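What we ask before an arm is switched on

6 June 2023

The robotics workshop at Britanthorpe has kept its own rule book for robot arms since before most of its present users arrived. It began as a sheet taped inside a cupboard door and now runs to 17 pages. The safety lead at Tusemport, the training and testing firm that runs the workshop, has looked after it for the last seven years. We talked about what is in it, what has been thrown out, and how a small site keeps to rules that were mostly written with large factories in mind.

The first thing she wanted to talk about was the floor.

"People come in expecting me to start with the stop button," she said. "I start with the floor. Walk the space before you power anything. Look for leads, look for dropped screws, look at where the furniture legs are. If you would trip on it going backwards, it has to move."

The walk takes a few minutes and is done by whoever will be running the arm, with no one else allowed to sign for it. In an earlier version of the rules one person did the walk for the whole room in the morning. That was dropped in May, after two groups were found to be working from a check that was four hours old.

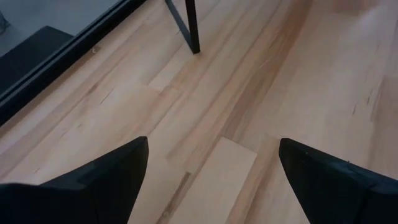 Fingers and pinch points

Grippers take up three pages of the book, more than any other part. The safety lead thinks that is fair. An arm of the size used on a bench looks harmless to many visitors, and the hand is the bit they reach for.

"A small gripper will still hurt you," she said. "It closes on a command, and the command may come from someone who isn't looking at your hand. So the rule is that you don't put anything between the fingers by hand while the power is on. If a part has to be loaded by hand, power off, load it, step back, power on."

Tips are looked at before each session for cracks, looseness and worn edges. A worn tip is changed on both sides at once. She admits that this costs more, and that people complain about it, but a mixed pair grips unevenly and drops things.

Two arms, one table

Most of the questions she gets from other sites are about benches with two arms. Each arm may be perfectly well set up and the pair can still collide, or catch a person who is watching only one of them.

"You treat it as one machine," she said. "One risk assessment, one stop that kills both, one person in charge. I have seen places with a stop button for each arm, at opposite ends of the bench. In a panic you will hit the nearer one and the other arm carries on."

The book asks for base plates to be bolted down and checked for movement before use. Speed is held to 200 millimetres a second for any new task, and it stays there until the task has been run all the way through with both arms and somebody has written down that it was. Floor marking comes under the same heading. Tape is cheap, she said, and it settles arguments, provided that everyone has been told what each line means.

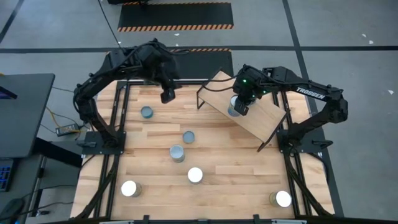

Two arms on a shared table, with the right-hand gripper holding a can. Black tape marks the floor.

Cables were the subject on which she was least patient. The written rule is short: no lead may lie where a person has to stand. Leads that must cross a gap are covered or tied up. Power supplies may sit on the floor under the current edition, but she would like the next one to ask for a shelf.

What to practise with

I asked about the objects used for trials. The book says they should be things that can be dropped without harm, with no glass, no blades and nothing under pressure. It also says that they should be known, meaning listed on the session sheet, so that anything left over at the end is noticed.

"Cans are good," she said. "They are the same shape from one to the next, they stand up by themselves and you can buy more. The trouble is that they roll when they go over. So we say pick up anything on the floor with the arms stopped. People hate that one. It breaks up the work."

She also asks new operators to spend time with the view from the wrist before they rely on it. It gives a close look at whatever is near the fingers and very little else, and when the arm moves quickly the picture smears. Her advice is to slow down for the last part of an approach, and never to use that view alone to decide that the area is clear of people.

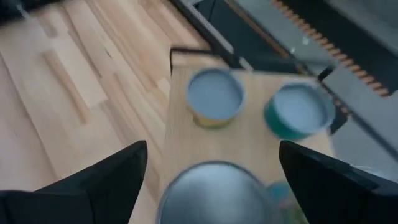 Cans between the gripper fingers, blurred by motion.

Does anyone read it?

The firm runs a short check at the end of each training day, and 94 per cent of those who took it last year passed first time. The safety lead does not put much weight on the figure. She is more interested in the near-miss book, which hangs by the door and can be filled in without giving a name.

"If the near-miss book is empty for a month I get worried," she said. "It means people have stopped writing things down. I would much rather have a page of small stuff – someone leaned over the rail, someone left the arm live and went for tea."

Entries are read out at the start of the following week. Anything that turns up twice goes on the list for the next edition. Two such items are waiting at present: loose sleeves, and the habit of resting a laptop on the bench while the arms are live.

The next edition is due once the comments from users have been gone through. Sites that would like a copy of the present one can ask at the Britanthorpe workshop desk. There is no charge, and the pages on grippers can be had separately.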